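Notebook – cloth handling bench, equipment planning
October 8, 2018

Carried on from the budget page. Yetunde has given us the go-ahead to put together a proper request for the second cell, so I spent the morning at the bench with a pad trying to work out what we'd buy again, what we'd change and what we only have because it was in the cupboard. Very pleased about this! We've wanted a second station since April and now it's down to us to write something sensible.

The headline number is 3975, all in, and it has to be spent before the Jundthorpe invoice goes through or it gets swallowed. Oluwaseun thinks we can get the whole thing under that if we reuse the old controller. I think so too, but I'd like to see the controller run a full day first (it's the one with the fan).

Grippers first, as that's where most of the money goes. Drernach have quoted 839 for the parallel one with the long fingers, same rail and same mount as what we have now. Wayne would prefer the Damix, which is cheaper to run and has a better manual, but the stroke is shorter and I don't see it coping with anything thicker than a shirt. A jacket is the thing to plan around. If it can take hold of a jacket with a lining, a hood, zips and a placket, it can take hold of most of what's on our list.
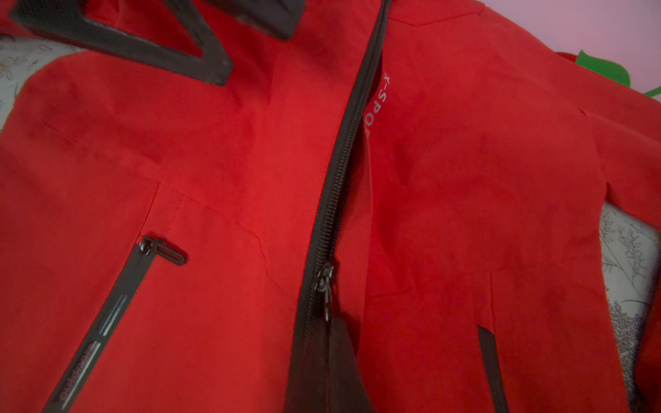

So the question for the quote is fingertips. Drernach sell the gripper with their standard tips and charge extra for the grippy ones, and the extra is silly. Oluwatosin reckons we can print our own and change them when they wear, which I like a lot, because we could try three or four shapes in a week for the price of some filament. I've asked her to draw up a blunt one and a narrow one to start. Budget line for this: filament and a bag of screws. Lovely.

Zips need their own line on the test plan. A coil zip behaves one way, the coated sort on an outdoor pocket is much stiffer, and a pull tab is a tiny hard thing sitting in the middle of a lot of soft cloth. I'd like a force reading at the finger before we go anywhere near doing zips up. Jibrin do a small load cell that would fit behind the finger mount. No price yet. Yakubu is ringing them.

Cameras. I want the wrist camera again, no argument. The fixed one we can discuss. Wrist view is superb for seams and folds when you're close, and useless for knowing where the sleeves have gone. Garments are bigger than the view as soon as you're near enough to do anything. Wayne says mount it further back on a bracket. Yakubu says wider lens. Both are cheap, so both are going on the list and we'll pick after a bench trial. Note to self: bracket must clear the cover plate.

Bedding and wallpaper: keep. I had a moan from upstairs about why there's patterned stuff on a parts list, so I'll write the reason out once and point people to it. People fold clothes on beds and tables in rooms with patterns everywhere, and if we only ever train on plain grey board we'll learn to deal with plain grey board. It's the cheapest line in the whole request. For the second cell I'd like different prints from the first, one plain and one very busy, plus something striped if Oluwatosin can find it at the market. Roll ends are fine.

Frame: aluminium profile again, same section, so the panels swap between cells. Oluwaseun has a cut list. He's allowed for 13 lengths, and I've asked him to add a spare because somebody (me) always cuts one short.
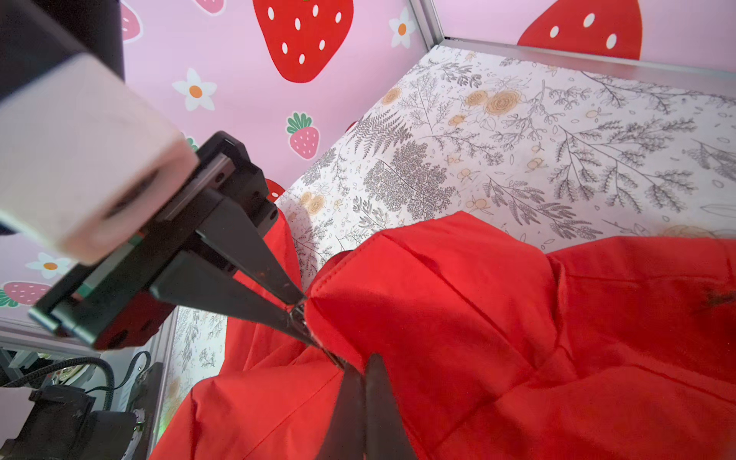 Red garment on the leafy print, fold held between the fingertips.

Cables need a decent plan this time. I'd like a tray and proper clips under the bench in the new cell, fitted before the arm goes on, and I'd like the same done to the present one while we have the drill out. Half a day for two people. It isn't a cost on the request but it is a cost on our time, so it goes in the schedule.

Garments: we need a clothing budget and we've never had one. So far everything has come from home or the charity shop. What I'd ask for is a modest sum for second-hand, with a rule that we buy across types, so we don't end up with a rail of T-shirts. Coats, hooded things, something knitted, something slippery. Strong colours and dark ones too. A black coat on a dark print would be a horrid test and I can't wait to try it.

Where this leaves the order, as of this afternoon:

Drernach gripper, standard tips – 839, quote in hand
Printed fingertips – ours, Oluwatosin drawing
Load cell – Jibrin, waiting on Yakubu
Wrist camera, bracket and wider lens – Wayne pricing
Profile and fixings – Oluwaseun has the list
Prints for walls and bed – petty cash
Clothes – need a figure from somebody braver than me
Controller – reuse, if it passes the full day

I make that almost within the total, with the load cell as the unknown. If it's dear we buy one and share it between the 2 cells, swapping the mount over. Not ideal but it would do for the winter.

To ask Yetunde: does delivery come out of our pot or hers? And can we order the gripper ahead of the rest, as the lead time is the longest thing on the page.

Wayne still wants a Damix on loan to compare. Fair enough, I've said yes if they'll post one. Need a mounting plate for it, check the bolt pattern.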